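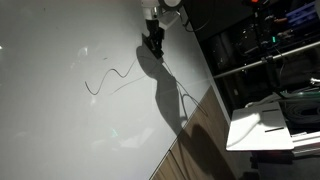

Home | Entries | Archive | Search

Filed under: Shop Diary, Harness Line

June 3, 2019

Second week with the arm on wire routing at Grelten. Shift started at the usual time. Ran the calibration routine first, then black wire, single strand, no connector. The long shadow from the arm is still a nuisance for the overhead vision check. A thin black wire and a dark shadow edge look alike to it at certain angles. Moved the lamp and wrote the new position on the setup sheet.

The wavy layout is the harder of the two patterns. Straight runs are fine. On bends the wire springs back a little after release and the last curl drifts. Dropped the release speed by 20 percent. Cycle time went up to 30 seconds, against 9 for a practiced person on the same piece. The planning office knows this figure and is not bothered by it, as the arm is meant to run through the evening with no one at the bench.

What has changed for us so far is mostly paperwork and posture. I used to sit for most of a shift with wire in my hands. Now I stand, load, watch, clear faults and fill in the log. Wrists are better. Feet are worse. Asked for a mat.

The job title on the September schedule is "cell attendant" in place of "assembler." Pay grade is the same until the review. The Lastow plant made this change before us and kept 2 people per cell on days and one on nights. We have been told to expect the same split. Several people on the line have put in for the Mallet training, and I will too if the dates don't overlap with inventory.

Faults today were all grip related. Finger pads looked worn on the inside corner. Replaced them from the drawer and reordered under the Zovdale part code, not the old one, which purchasing rejects.

One more note for the next shift: keep the gripper cables slack at the wrist. If they are tied back too tight, the last joint stops short and the controller reports it as a collision. Clear it, loosen the tie, run home, restart from step one.

Mat request went in at end of shift. Tomorrow the wavy pattern again at the lower speed.

Last updated: same day, after shift

Previous entry | Next entry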